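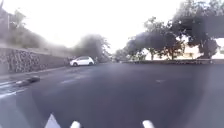 Wholesale Account Coordinator (full time)
Furtună Outerwear, Gornimdale

Furtună makes coats, rain jackets and knitwear for women and men. We sell to independent clothing stores and a few small chains, and we have one shop of our own attached to the warehouse. Our younger line, Dindik, started as a run of cropped rain jackets and now has its own spring and fall collections. Between the two labels we supply 107 stores.

We are looking for a Wholesale Account Coordinator to join the sales office. You will be the person our stores call when they want to place an order, change an order, or find out where an order is. The job is based at our Gornimdale office and is open because we are adding a position. You would start in September, ahead of the spring selling season.

What the job involves

Most of the work is order entry and follow-up. Stores write their main orders twice a year, either at a showroom appointment or from the line sheets we send them. Those orders come to you as spreadsheets, PDFs, and sometimes a photo of a handwritten form. You check styles, colors, size runs and prices against the line sheet, enter the order, and send the store a confirmation.

During the season you will also:

- Take reorders by phone and email and check them against available stock
- Tell stores about late styles or canceled colors and offer a swap where we have one
- Issue return authorizations and match returned goods to credit notes
- Keep the store contact list and shipping addresses up to date
- Prepare sample sets for showroom appointments and log them back in afterward
- Send the weekly open-order report to the warehouse every Wednesday before noon

You will look after the smaller accounts yourself from the first season. The larger ones stay with Milagros Campos, our wholesale manager, and you will cover for her when she is at trade shows. The position reports to her.

You will not be asked to do cold calling. There is no sales quota attached to the job. If you find you like the selling side, we can talk about that after your first year, and two of our current reps did start in the coordinator role.
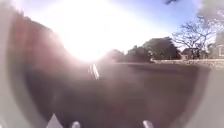

Sun and pale blue sky, Gornimdale

What we are looking for

You should have at least one year of experience in an office or retail job where you dealt with customers and orders. Clothing experience is useful but it does not have to be in wholesale. People who have run a stockroom or done store buying usually pick this up fast.

You need to be comfortable with spreadsheets. That means sorting, filtering, lookups and simple formulas. We use an order system called Idham, which was built for us and which you will not have seen before. Training on it takes two weeks and there is a written guide.

Good written English is required. Spanish is a plus, as several of our accounts prefer to do business in it. You should be able to lift a box of 30 pounds, mainly for sample season, when racks and cartons go back and forth between the office and the showroom.

Attention to detail matters a great deal here. A wrong size run on a coat order is expensive to fix once it has been cut, and stores remember it. We would like someone who asks when an order looks odd - a store that has never bought a size small and suddenly wants a dozen, for instance - before it goes through.

Hours, pay and benefits

Full time, Monday through Friday, 8:30 a.m. to 5:00 p.m. with a half hour for lunch. In the two selling seasons you may be asked to work a Saturday, never more than three per season, and those days are paid at time and a half. One day a week can be worked from home after the first three months, outside of selling season.

Pay is hourly and depends on experience. We will tell you the range on the first phone call, before you spend any more time on us. Benefits include health and dental coverage after the first full month, a retirement plan with an employer match, paid holidays and two weeks of vacation in the first year. Employees get a clothing allowance each season and can buy samples at cost. 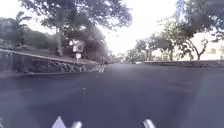
The office and warehouse share one building, and most of our staff get there by car or bicycle. Parking is free and there is a covered bike rack by the side door. The road is wide, with smooth, dark asphalt, so it is an easy ride on thin tires. Coming in, you will see a short pair of white lane markings next to the left curb. The bus stops within walking distance but runs only once an hour outside of rush hour, so please look at the timetable before you apply if you plan to rely on it.

The sales office is one open room with six desks. The warehouse is through a set of double doors and holds around 3000 cartons when the fall goods are in. It is heated in winter but not air conditioned. Expect to go back there a few times a day to check a style number or look at a return with Ezequiel Vidal, our warehouse manager, and his crew.
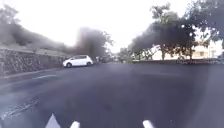

How to apply

Send us a resume and a short note, no more than a page, by email with "Account Coordinator" in the subject line. In the note, please tell us:

- What kind of orders or customers you have handled
- Which spreadsheet tasks you do often
- When you could start

There is no need for a formal cover letter or a photo. References are requested only from people who reach the final step.

Milagros Campos reads all the applications. If yours is a match, she will call you for a 20-minute phone conversation. After that we ask a small number of people to come in for an interview and a paid two-hour trial at the desk. The trial uses old orders and is done on a regular spreadsheet, so you do not need to know our system. You will also get a walk through the warehouse with Ezequiel.

Everyone who applies gets an answer, including those we do not call. We keep applications on file for six months unless you ask us to delete yours.

Furtună is an equal opportunity employer. If you need an adjustment for the interview or the trial, say so in your email and we will arrange it.

Questions about the job can go to the same address, marked for Milagros. No agencies, please.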